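Nachwuchsturnen in Brillham: Mit ruhigem Kopf auf den Balken

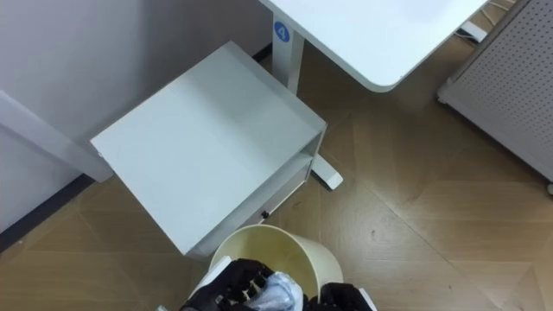 Weißer Schrank mit Schublade und Ablage, rechts daneben ein Schreibtisch

Brillham, 31.03.2020 – Es ist ja kein Geheimnis, dass ein Turnwettkampf oft schon entschieden ist, bevor die erste Übung überhaupt beginnt, und wer selbst einmal mit klopfendem Herzen am Hallenrand gestanden hat, der wird das gern bestätigen. Umso schöner ist es, dass der Turnverein Rana seinen jungen Turnerinnen und Turnern nun ein eigenes Programm für die mentale Vorbereitung anbietet, und zwar ganz bequem von zu Hause aus!

Im Februar lief bereits ein erster Durchgang mit den Gruppen aus Brillham und Brornent. 57 Kinder und Jugendliche machten mit, lernten einfache Atemübungen kennen und gingen ihre Kür mit geschlossenen Augen durch, vom Angrüßen bis zum Abgang (manche von ihnen, so erzählt man sich im Verein, sogar abends noch auf dem Sofa). Die Rückmeldungen der Eltern waren so herzlich, dass die Abteilung gleich weitergeplant hat.

Das neue Angebot umfasst zwei kurze Einheiten pro Woche und ein Übungsheft, in dem die Kinder festhalten, was ihnen gut gelungen ist und woran sie noch ein wenig feilen möchten. 100 Hefte sind gedruckt und werden per Post verschickt. Mitmachen dürfen alle Mitglieder zwischen acht und sechzehn Jahren, auch die Gruppe aus Calevwood ist herzlich eingeladen. Kosten entstehen den Familien keine, die Anmeldung läuft wie gewohnt über die Geschäftsstelle des Vereins.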